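Viredance Reusable Textiles Program
Progress report to the Cirnport Fund
Submitted Tuesday, July 10, 2018

1. Status

Work under the grant is on schedule in the collection and washing parts and behind schedule in the drying part. Spending is within the approved budget. One change to the work plan is requested in section 6.

The grant pays for the sorting, laundering and return to use of bedding and cushion covers given up by guest houses and student residences in the Olatunji district. Before the grant, most of this material went to landfill or was cut up for wiping cloths. The work plan sets out four tasks: intake, sorting, laundering, and release to partner agencies.

2. Intake

The program took in 2,857 pieces during the reporting period. White and light gray cotton made up the largest share, as expected from residences that buy their bedding in bulk. Colored and printed pieces are logged separately and are not part of the wash trials, as dye loss would confuse the stain readings.
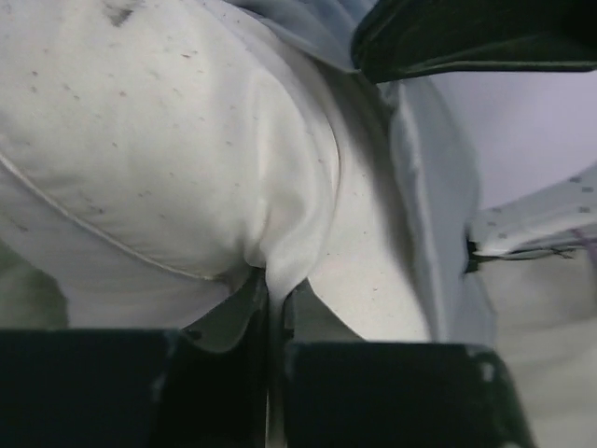
Intake is by appointment. Donors are asked to bag pieces dry and to keep filled items apart from flat ones. Compliance with the second request is poor. Mixed bags take longer to open and log, and filled items at the bottom of a bag tend to hold moisture from the pieces above. A revised donor sheet with shorter wording went out to all residences halfway through the period. It is too early to report an effect.

3. Sorting and grading

Each piece is graded A, B or C before washing. Grade A needs a standard wash only. Grade B needs pretreatment. Grade C is rejected for reuse and sent to fiber recovery. Of the pieces taken in, 1,438 were graded A at first inspection.

The grading sheet was revised once. The first version asked for a single overall mark, and two graders working on the same bag often disagreed. The current version records soil, wear and seam condition separately, and the lowest of the three marks sets the grade. Repeat grading of the same bags now gives closer agreement, though seam condition is still the weakest item.
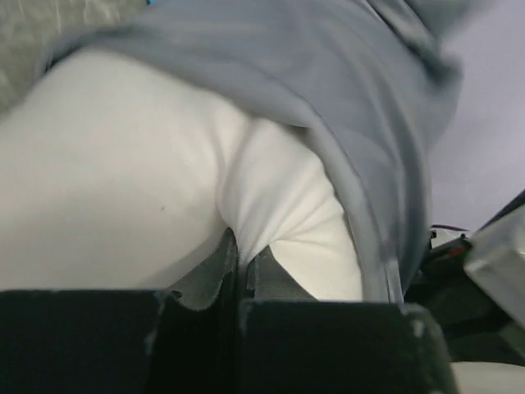 Soil marks are assigned by spread and by type, with loose matter treated separately from staining. Loose matter is brushed off and the piece is looked at again before a mark is entered. The earlier sheet had no lower limit, so that a white piece with one tiny dark speck on an otherwise clean surface could be sent to pretreatment alongside pieces with spread staining. A single speck of that size now counts as clean. Creases are opened out by hand during inspection, which adds time but has reduced the number of pieces returned from the ironing station for a second wash.

Fiber recovery of grade C pieces is carried out by Mirkon under the existing service agreement. Mirkon has asked that zippers and buttons be removed before delivery. This was not in the original agreement, and the labor is being charged to the sorting budget for now.

4. Laundering

Two wash programs were compared on white cotton. Program 1 is a long cycle at moderate temperature with an oxygen-based bleach. Program 2 is a shorter, hotter cycle with no bleach. Program 1 gave better removal of gray marks and lower shrinkage. Program 2 used less water per load. Program 1 has been adopted for grade B, and Program 2 is kept for grade A.

Detergent dosing was set by load weight. Hard water at the site left some early loads stiff, and a softening unit was fitted to the supply line in the second month. Salt use is being logged.

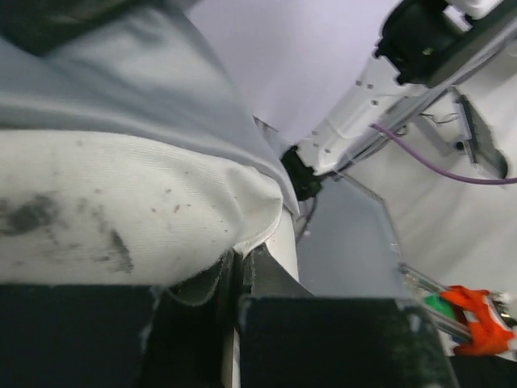

5. Drying and release

Drying is the main constraint. Flat pieces dry within one shift. Filled pieces need 2 cycles in most loads and occupy the dryer for most of a day. The second dryer was delivered with the wrong exhaust fitting and has not been commissioned. The supplier has confirmed a replacement part but has not given a ship date.

Released stock is packed in bundles of 10 flat pieces, labeled by size and grade. Filled pieces are packed singly. Partner agencies have asked for smaller bundles of single sheets, and this will be tried at one agency before any wider change.
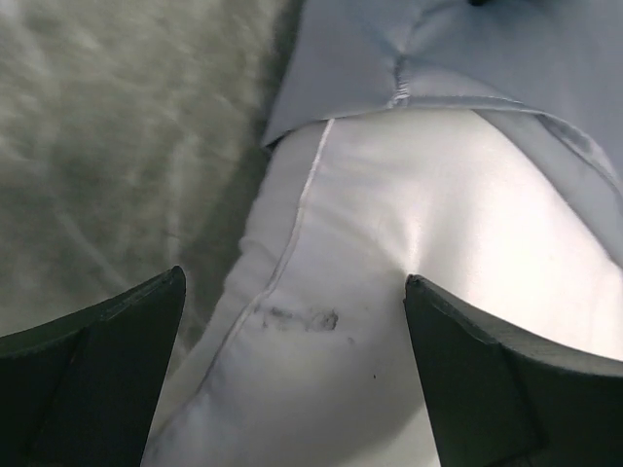
6. Change requested

The program asks to move the unspent balance of the transport line to equipment maintenance. Collection distances have been shorter than planned. The balance would cover the exhaust work for the second dryer and one replacement drum seal. No change to the total grant is requested.

7. Next period

Commission the second dryer.
Report on the effect of the revised donor sheet.
Settle the charge for zipper and button removal with Mirkon.
Complete shrinkage measurements on grade B cotton after repeated washing.

The next report is due in September. A statement of expenses is attached as Annex A, and the current grading sheet as Annex B.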